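手持ちグリッパによる卓上作業データ収集 学生プロジェクト参加者募集(2026年度後期)
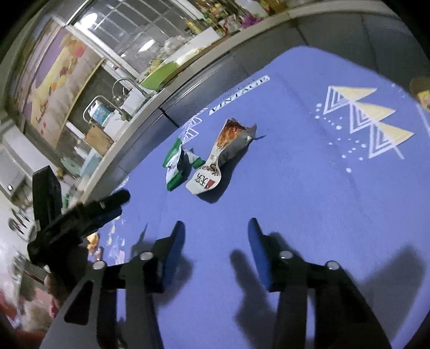 ロボットの実機を触ったことがなくても応募できますか。
応募できます。収集作業は手持ち式のグリッパで行うため、実機の操作経験は問いません。アームの運転は学習班の担当者が行い、新規参加者は安全講習の修了後に補助として入ります。

1. 概要
ロボット学生クラブ「イミネ(Imine)」は、日用品の把持を対象とする模倣学習プロジェクト「Zellelton」の参加者を募集する。人がグリッパを手に持って卓上の物体をつかみ、移し、置く動作を記録し、その記録からアームの制御方策を学習させる。今期の主題は、菓子の空き袋、包装フィルム、紙片など、形の定まらない軽量物の片付けである。

箱や缶のような剛体については前期までに収集手順がほぼ固まった。一方、丸まった包装材は置くたびに形が変わり、表面の反射で輪郭の抽出も不安定になる。指先が浅く入れば滑り、深く入れば天板に当たる。柄のあるテーブルクロスの上では、背景の模様と物体の印刷面の分離も課題になる。今期はこの条件での把持位置の選び方と、失敗からの再試行を重点的に集める。

2. 募集班および人数
(1)収集班 7名
手持ちグリッパによる動作の記録、物体の配置、記録票の記入を行う。1回の作業は2時間とし、うち記録に充てる時間は連続30分を上限とする。手首と前腕に負荷がかかるので、交代の間隔は班長の指示に従うこと。

(2)データ班 5名
記録の時刻合わせ、不良データの除外、把持開始および解放時点のラベル付けを行う。Pythonで簡単なスクリプトが書けることが望ましい。未経験者には最初の2週間で基礎課題を課す。

(3)学習班 2名
方策モデルの学習、評価、実機への展開を行う。線形代数と確率の基礎科目を履修済みであること。深層学習ライブラリの使用経験を要する。

(4)機構班 2名
指先パッド、リンク、固定ブラケットの設計変更と保守を行う。3D CADの基本操作ができること。ねじの緩み点検と交換部品の在庫管理もこの班の所掌とする。

3. 応募資格
・年齢18歳以上の学生(学部、大学院、高等専門学校専攻科を問わない)
・第5項の活動期間を通じて参加できる者
・週2回以上の活動に出席できる者
・収集したデータの取扱規程に同意できる者

学科は指定しない。文系学科からの応募も受け付ける。左利きの参加者の記録が不足しているため、収集班では左手での操作を希望する者を優先する場合がある。

4. 作業内容の詳細(収集班)
作業開始前に指の開閉を確認し、パッドの浮きやリンクの引っかかりがあれば使用を中止して機構班へ渡す。続いて配置表に従って対象物を卓上に置く。配置表には物体の種類と大まかな位置のみを記してあり、向きとつぶれ方は作業者に任せる。同じ形を再現しようとしないこと。

動作は一定の速さで行い、対象物の手前で一度減速する。つかみ損ねた場合は記録を止めず、そのまま次の試行に移る。再試行を含む記録は失敗例として破棄せず、別の区分で保存する。対象物を卓外に落とした場合に限り、記録を終了して記録票に「落下」と記入する。

作業者および周囲の者の顔、名札、私物の画面が記録に入らないよう、開始前に確認する。入った場合は当日中にデータ班へ申告すること。該当区間は削除する。

よくある操作の誤りを挙げておく。
・指を閉じきる前に持ち上げる
・袋の端だけを挟み、移動中に回転させる
・クロスごとつまむ
・解放後、指が開ききらないうちに退避する

最後の誤りは作業者自身が気づきにくく、学習後のアームが物体を引きずる挙動として現れる。講習で重点的に扱う。

5. 活動期間および場所
活動期間は採用決定後から翌年2月までとする。2月には学内発表会を行い、各班が成果と未解決の問題を報告する。活動場所はクラブの工作室および学内外の協力先とする。生活環境に近い条件を得るため、収集は複数の部屋で行う。協力先への移動に要する交通費は実費を支給する。

6. 講習
採用者全員に安全講習(2時間)と機材講習(2時間)を課す。機材講習の資料は技術指導員のTimo Riegerが作成したもので、英語版と日本語版がある。講習後に確認作業を行い、規定の動作を続けて5回記録できた者から収集に入る。合格までの受講回数に制限はない。

7. 待遇
本活動は課外活動であり、給与は支給しない。機材、消耗品、計算資源はクラブが用意する。指先パッドの材料および工具の一部は、協賛のBöttcher社から提供を受けている。データ管理には学生開発のツールSukportを使用する。参加者には希望により活動証明書を発行する。単位認定の可否は所属学科に各自確認すること。

8. 応募方法
次の事項を記載した文書(A4判で2枚以内、PDF)をクラブ受付窓口に提出する。
・氏名、所属、学年
・希望する班(第2希望まで)
・参加可能な時間帯
・利き手
・志望理由
・学習班および機構班の希望者は、過去の制作物または課題の概要

制作物は完成品でなくてよい。動作しなかったものについては、どこまで原因を切り分けたかを書くこと。共同制作の場合は本人の担当範囲を明記する。

応募締切:2026年10月24日(必着)

9. 選考
書類確認の後、20分の面談を行う。学習班の希望者には、面談の前に短い記録データを渡し、その中から学習に使えない区間を指摘する課題を出す。収集班の希望者には面談の際にグリッパを持ってもらい、持ち手の大きさが手に合うかを確認する。操作の巧拙は選考に用いない。結果は締切から7日以内に応募者全員へ通知する。

10. その他
見学は活動時間中に随時受け付ける。工作室内ではかかとの覆われた靴を着用すること。長い髪は束ね、ひも付きの名札は外してから入室する。応募書類は選考以外の目的に使用せず、選考終了後に破棄する。

イミネ Zelleltonプロジェクト 募集担当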